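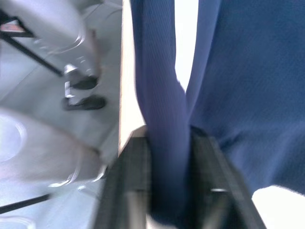
Blue Rib Blankets – Gallery
By Kristóf Jakab

Welcome to the gallery of our blue blankets. I started to sew them in my second winter in Amness, when I had a cold apartment and a very old sewing machine. Now Marion Mowat and I make them together, in the back part of her shop, and we sell them there and at the December market. The fabric is a royal blue rib knit which we buy from Munro. It is soft and a little fuzzy, and it stretches more than you expect.

Many customers have asked us how the blankets are made and how to take care of them at home, so I have put a few lines with each step. Please excuse my long sentences.

1. The fabric comes
It arrives folded flat in a paper parcel. We open it the same evening and let it lie until the next day, without cutting anything. A knit fabric remembers how it was folded, and it needs time to forget.

2. First wash
We wash every piece before we cut. In the first year we did not do this, and Rhona Guthrie's blanket became 6 inches shorter after one month. She still uses it, but for the dog.

3. Finding the right side
With this rib the two sides are very similar. I hold the cloth near the window and pull it gently across. Marion only touches it with her thumb and knows immediately, which I find a little unfair.

4. Cutting
Marion cuts and I hold. We use long scissors from Pikley and a chalk line, always along one rib. If you follow a rib with your eyes for too long, you start to see two of them, and then it is time for tea.

5. The edges
We turn the edge twice and sew it slowly with a stretch stitch. The corners are the difficult part. I sew them again when they are too thick, and one corner I have sewn four times.

6. The small label
Morven Lennox embroiders the labels by hand, with white thread. She has made 526 of them since we began and she keeps a notebook with all the numbers. The label is always placed at the lower left corner.

7. Weighing
The child's blanket weighs 390 grams when it is finished. We write the weight on the card, as parents often want to know it.

8. Folding
Fold it in half, then in half again, and then roll it from the closed side. Do not pull the cloth by one small pinch in the middle – take it with the whole hand, so the ribs stay even. For a shelf, a flat fold is also good, but please change the fold sometimes.

9. Washing at home
Cool water, mild soap, no softener. Dry it flat on a towel. If you hang it on a line it will grow long and narrow, like a scarf for a giraffe.

10. Pilling
Small balls of fiber come during the first weeks, mostly where the blanket rubs against the sofa. You can remove them with a fabric comb. Dougal MacAulay shaves his with an ordinary razor and has had no accident until now, but I do not recommend it.

11. Repairs
If a stitch opens, bring the blanket back and I will close it free of charge. Please do not cut the loose thread, even if it annoys you! I need it to see where the seam has started to go.

12. The market table
This year we will have 15 blankets with us, in the child's size and the large size. They are all blue. We have tried gray one time, and we sold only one, to Marion's sister.

Orders for the large size are closed until the new fabric arrives. For the child's size you can ask in the shop or leave a note with Marion.

Page updated 26 Nov 2022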